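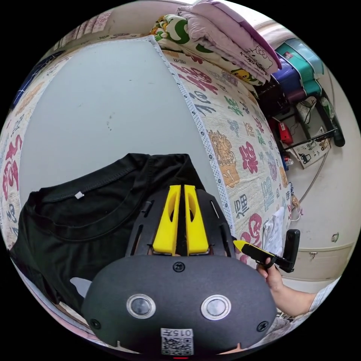
## A thread on becoming a morning person, by someone who did not

**1/** In June I decided I would get up at 5 a.m. like the people in articles. I'm 44 posts' worth of annoyed and will try to keep it short.

**2/** Background: I have gone to bed late my entire adult life. My mother says I was a late sleeper as a baby too, and she says it the way other mothers mention a police record.

**3/** What set me off was a coworker, Zodwa Msimang. She runs before work. She comes in with damp hair and a peach. By the time I've found my badge she has answered all her email and some of mine.

**4/** I asked how she does it and she said "I just wake up." Great. Thank you. I'll write that down.

**5/** So I bought a book. Every book about getting up early has the same chapter one, where the author hits bottom in an airport. Chapter two is water with lemon. I read both of them at 1 in the morning, sitting up, eating crackers.

**6/** The book wants you to have an evening routine. You dim the lights. You put the phone in another room. You write down three things you're grateful for. My first night I wrote "crackers" and then couldn't think of a second one, and lay there worrying about what kind of person that made me until well past midnight.

**7/** Then I bought a clock. It's a Probert, it cost 80 dollars, and it gets gradually brighter to imitate the sunrise. I have slept through the real sunrise for decades. I don't know why I thought the imitation would be more persuasive.

**8/** It also plays birds. There's a volume setting for the birds. At the top setting it's less "dawn in the meadow" and more "you have parked under something's nest."

**9/** Day one: up at 5! It was terrific! I made eggs, I read a chapter of a novel, I looked out at the dark street feeling like I owned it. By 2 in the afternoon I was reading the same line of a spreadsheet over and over with my mouth open.

**10/** Day two: up at 5, sat on the edge of the bed, woke up at 7:40 still more or less sitting on the edge of the bed.
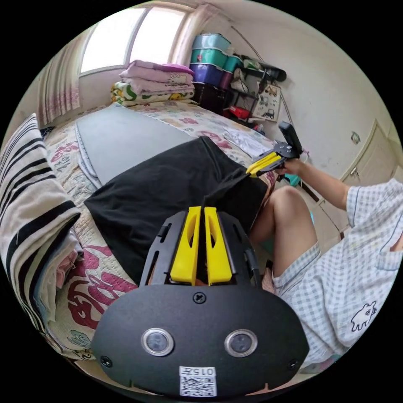 **11/** Did going to bed earlier help?

It helped a little, once I quit moving bedtime by two hours at a go. Fifteen minutes earlier every few nights was the most I could stand, and even then I spent a lot of it looking at the ceiling.

**12/** The trouble with going to bed at 9 is that other people are still up and doing things. My sister, Aldana Fuentealba, calls at 9:15. She has always called at 9:15. I explained the new schedule and she said she understood, and then she called at 9:15 to ask how it was going.

**13/** Coffee. The book says none after noon. I would like to know what the author does after noon, and who is covering for him.

**14/** I moved mine back to 11 a.m. as a compromise and then had one at 3 on Thursday, which I'm calling a medical event.

**15/** Around here people started offering me mattresses. I mention being tired in public and suddenly everyone is in sales. Tiburcio Villaseñor from downstairs swears by his Kollent, bought at the outlet out in Hiltholm, and he walked me down to his place to press on it with my hand.

**16/** It was a nice mattress. I pressed on it. What are you supposed to say about another man's mattress? I said "wow, yeah" and we both stood there.

**17/** They run 700 dollars, so I went home and flipped mine over. It's the same on the other side.

**18/** Weekends are where it all falls apart. You're supposed to get up at the same time on Saturday. I did it once. The bakery wasn't open. The library wasn't open. I walked past a guy hosing down a sidewalk and we nodded at each other like divers.

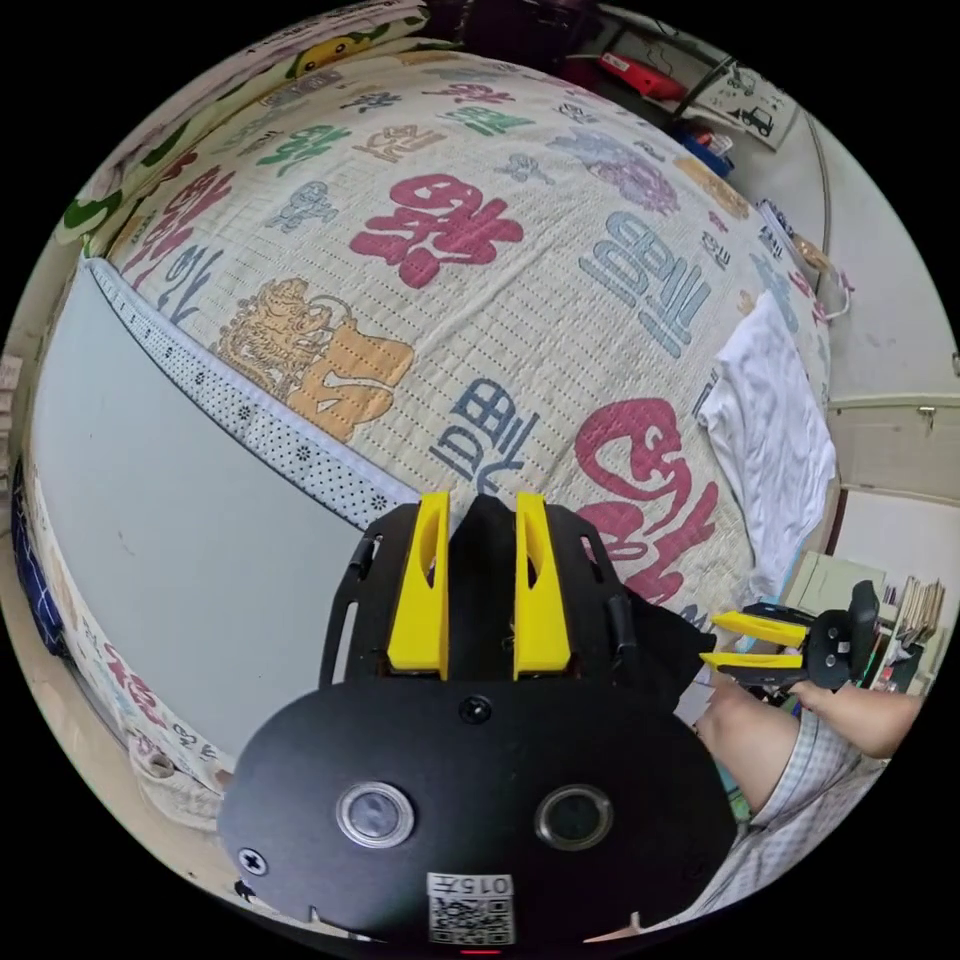 **19/** The Saturday after that I slept until 10:30 and it was the best thing that happened to me all month. I had a dream with a plot. I woke up hungry and in a good mood and called my sister before she could call me.

**20/** Which brings up naps. The book is against them. My grandmother took one every day of her life after lunch, shoes off, on top of the covers, and she could do long division in her head and frighten a plumber.

**21/** I've been doing 19 minutes. Twenty sounded like a commitment.

**22/** Pei-shan Tsang, who I used to commute with to Tutambridge, worked nights for years and thinks this whole genre is hilarious. Her advice, in full: dark curtains, don't lie there mad, eat something. I've now had better results from that text message than from a hardcover.

**23/** "Don't lie there mad" is a hard one. Lying there mad is most of what I used to do in bed. I had it down. I could go from a slightly rude thing a cashier said to the entire seventh grade in some 4 minutes.

**24/** Now when it starts I get up and fold laundry in the kitchen with one light on. I don't feel enlightened, but I do have folded laundry.

**25/** Where I've landed: up at 6:45, most days. That's half an hour earlier than before. I get breakfast sitting down and I don't have to run for the bus. The birds are on the lowest setting.

**26/** Told Zodwa. She said "oh, nice, I've been sleeping in lately" and bit into the peach.

**27/** If anybody wants a clock, it's by my front door in the box.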